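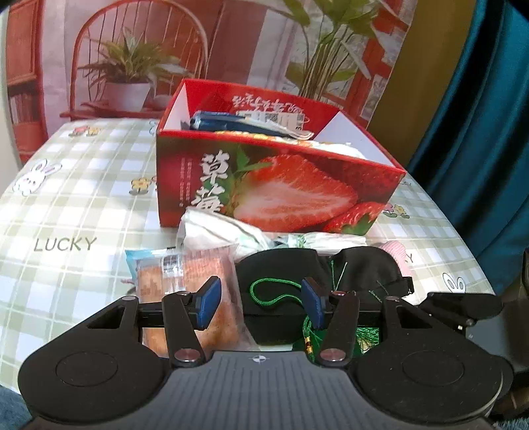

Bread and the checked tablecloth.

How to pack food for a full day of walking

I moved to Akard four years ago and the first thing I learned here is that the walks are long and the shops are few. The path from Akard to Tiswood is 21 kilometres, and between the two ends there is one water tap and no café. On my first try I carried two bananas and a bag of crisps. I arrived at Tiswood in a very bad mood, and the kitchen of the pub was already closed.

Since then I have made this walk many times, also with children and with my mother-in-law, and I have a method for the food which works well for me. It is written for one day with a normal rucksack. For walks with a tent you need other advice.

Start the evening before

The morning is a bad time for making decisions about food. The 191 bus leaves early, somebody cannot find a sock, and then you put in the bag what your hand touches first. So I do it after supper, when the dishes are away. It takes me half an hour.

Put everything on the kitchen table before anything goes in a bag. I mean all of it, the bread, the cheese, the fruit, the bottles, the little things such as salt and plasters. When it is lying in front of you, it is easy to see that you have three sweet things and nothing salty, or that you have planned tomatoes but no box to protect them. I used to pack directly from the fridge and I always forgot the knife.

Leave the cold food in the fridge until the morning, but put a note on your rucksack. I write only FRIDGE in large letters. One time I did not write it, and we had a picnic of bread with bread.

How much to take

This depends on the person, of course. My rule is one proper lunch, two smaller breaks, and one thing which you hope to bring back home. The last one is your reserve. If the bus does not come, or the path is closed and you must go round, you will be glad of it.

For each adult I take:

Two filled rolls or four slices of bread with filling
One piece of hard fruit, for example an apple
One handful of nuts
Something sweet, but not chocolate in summer
One boiled egg, if the person likes it
The reserve, for me it is oat biscuits

Children eat less at lunch and much more at the breaks. With them I make the sandwiches smaller and I take double of the sweet thing. They also eat better if they have helped with the packing, even if the result does not look beautiful.

Bread

Bread is the centre of the lunch, so I want to say a bit more here. Very fresh soft bread is not the best choice. It becomes flat in the rucksack and the filling goes through it. Bread from the day before is better, because it has become a little firm. Dark rye bread is the best of all for walking, it survives everything and you need only a little. I buy mine at Ķēniņš, the small bakery behind the station in Akard, and they will slice it thin if you ask.

If you use sliced bread from the supermarket, toast it lightly and let it become completely cold before you put butter on it. Warm toast in a closed box makes water on the inside of the lid, and after some hours you have a sponge.

Butter goes right to the edges. It is not only for the taste, it also keeps the wet filling away from the bread. Cucumber and tomato I do not put inside at all. I carry them whole and cut them at the stop.

Another possibility is to take the whole loaf and make the sandwiches outside. For a group of four or more I prefer this. There is less work in the evening, everybody takes what they want, and the bread stays good. You need a knife with a cover and something clean to cut on. A loaf needs its own place at the top of the rucksack and nothing may lie on it, also not a jacket with keys in the pocket.

Fillings which survive

Good: hard cheese, salami, hummus if you spread it thin, peanut butter, omelette which is cold and cut in strips.

Not so good: soft cheese in warm weather, tuna (the smell stays in your bag until autumn), anything with mayonnaise, avocado.

From May until the end of summer I freeze a small bottle of water overnight and put it beside the cheese. By the second break it has melted enough to drink, and the food was cool all morning. Do not fill the bottle completely. Water needs more space when it is ice, and I have broken a good bottle in this way.

Meat, eggs and cheese which have been in the sun for a long time should not come home again to be eaten at supper. Throw them away. I know that it hurts.

Boxes, bags and cloth

I have tried many containers. At the moment I use one hard box for the soft things and cloth for all the rest. The box is from Priteo and it has a lid with clips on four sides. It is a little heavy, but the lid has never opened by itself. Any box with a strong lid will do the same work.

Cloth bags are light and they take no space when they are empty. You can sew them from old shirts or curtains. Choose different colours and always put the same kind of thing in the same colour, so you can find it by looking. 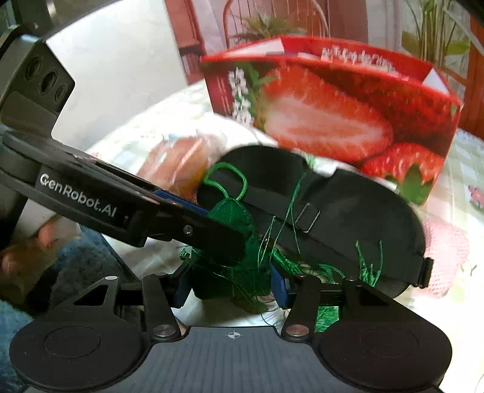 Wash the bags from time to time, also when they seem clean. Nuts leave some fat in the cloth and after a few months it smells old. Warm water and normal washing powder are enough. Dry them completely before you put them back in the drawer, with the opening to the outside.

For sandwiches I use greaseproof paper. Fold the long sides together over the bread, roll the fold down until it is tight, and push the ends under. It does not need tape. At the stop the paper becomes your plate, and after that it holds the apple core.

A tea towel is also worth its weight. You can sit on it, dry your hands on it, wrap a glass jar in it, or put it under the food when the bench is dirty.

Water

I take a litre and a half for myself and more in hot weather. Two smaller bottles are better than one large one. The weight is then equal on the left and the right, and if one bottle leaks you still have the other. Between Akard and Tiswood the tap is behind the chapel, and in winter it is turned off.

Tea in a flask is not necessary, but in cold weather I would leave other things at home before I leave the tea. Fill the flask with hot water for five minutes first, pour it out, then put in the tea. It will stay hot much longer. Milk goes in a separate small bottle.

Putting it in the rucksack

Water bottles first, close to your back. They are the heaviest. The hard box goes next to them, standing or lying, as it fits. Then your spare jumper, which holds everything in its place. The bread and the other soft things come on top. Fruit goes at the side where it cannot roll on the bread.

The food for the first break should be in an outside pocket or in the pocket of your jacket. If you must open the whole rucksack for a biscuit, you will not do it, and you will wait too long and become tired.

Now put the rucksack on and walk up and down the stairs once. If something knocks against your back, repack it. Mine has over 500 grams when it is empty and it is still comfortable with all the food, but the straps need to be made longer when you wear a winter coat.

When to eat

Eat before you are hungry. I stop after the first hour and a half, only for some minutes, and have nuts and water. Lunch is when I have passed the middle of the way, because after a big lunch I am slow and it is pleasant to know that the longer part is done. The second break is in the afternoon, and there I eat the sweet thing.

Do not sit too long in the wind. Put on the jumper first and then open the food.

When you come home

Empty the rucksack on the same evening. Take out the paper, the peels and the forgotten egg. Open the boxes and leave the lids off during the night. Turn the rucksack upside down over the sink and shake it.

I also keep a piece of paper inside the kitchen cupboard where I write what came back uneaten. After eight walks I could see that I always carry too many carrots. I still like the idea of carrots, but now I take one.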